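Sarkau county recount heads into second week as early vote sites fill up

SARKAU – The race for the open county council seat is still too close to call, and now it's tangled up with the runoff that starts Tuesday. Eleven votes apart. That's where it stood when the elections office locked the doors at 6 p.m.

Both campaigns had people in the hallway all afternoon. Neither wanted to talk much. The Salline side is ahead, the Ruddock side is not conceding, and 896 ballots are still sitting in the "needs review" pile because of signature problems, missing dates or envelopes that came in without the inner sleeve.

(Salline and Ruddock are the two districts that got merged in the new map. The candidates are running as much on where they live as on what party they belong to, and most people here just use the district names.)

Under county rules a voter whose envelope was flagged has until the end of the business day Tuesday to come in and fix it. Bring ID. A letter went out to everyone on the list, the office said, but several voters who stopped in this morning said they hadnt gotten one and only heard about it from a neighbor or at church.

"I voted the same way I've voted for years and now my signature's no good," said one woman who drove in from the far end of Ruddock. She signed the form at the counter and was out in a few minutes. Others waited longer. The line reached the stairs a little before noon and was gone by 2.

How the margin got so small

On election night the gap was bigger. Salline led by 200 with every precinct in, and the campaign held its party, cake and all. Then the mail ballots from the Pemier apartments and the river road were added, and most of that lead went away over two days.

The office says nothing unusual happened. Mail always comes in late from that part of the county, it says, and those neighborhoods lean Ruddock. The Salline campaign has asked for the daily intake logs anyway, and the office said it would hand them over before the weekend.

A machine count was finished yesterday. It moved four votes. The hand recount is the one that matters now, and it's going slow – two-person teams, one reading, one marking, then they switch and do the batch again. Fourteen precincts in all. Nine are done.

Observers from both sides are allowed at every table but can't touch anything or talk to the counters. One was asked to leave this morning after arguing over a ballot where the voter had circled a name and not filled in the oval. The ballot was set aside. Intent cases like that go to the full election board at the end, in one session open to the public.
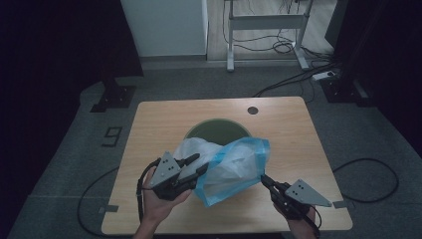
Early voting for the runoff

Meanwhile there's a whole other election. The runoff for the school board seat was always going to follow the council race, and early voting for it opens Tuesday at 8 a.m., recount or no recount.

Three sites:

Pemier Community Center, lower level, use the side door. Open 8 a.m. to 6 p.m.

Salline Branch Library, meeting room. Open 10 a.m. to 7 p.m.

Ruddock fire station, training room. Open 8 a.m. to 4 p.m. Park on the grass side, the front has to stay clear for the trucks.

The fairgrounds site is not being used this time. The office blamed the cost of the heat. Voters out that way can go to any of the three, you don't have to vote in your own district during the early period. On runoff day itself you do.

Turnout for runoffs in the county is usually low, and both school board camps spent the weekend knocking on doors to make sure it isn't. The teachers' group has endorsed in the race. The council candidates have both stayed out of it, though yard signs for one tend to show up next to yard signs for the other.

If you requested mail ballots for the full year, the runoff ballot should already be on it's way. If you only asked for the general, you need to ask again, and the form is at the front counter and on the county website. The request has to be in the office by the close of business, a postmark won't do.

What's next for the council seat

The five precincts left are all on the Ruddock side, which is why that campaign says it's hopeful. The Salline campaign says a hand count hardly ever moves this many votes. Either side can take the result to a judge once the board signs off, and both have lawyers in the building.

The seat stays empty until then. The council is one short for its budget vote, so a tie is possible on the road levy, and the chair said the item may get pushed to the December meeting. The levy pays for plowing. A few people at the counter wanted to know about that more than they did the recount.

Counting picks up again at 9 a.m. The public can watch from behind the rope. No phones out past the door, no campaign shirts or buttons. The office will post updated totals at noon and again at closing, on the website and taped to the front window.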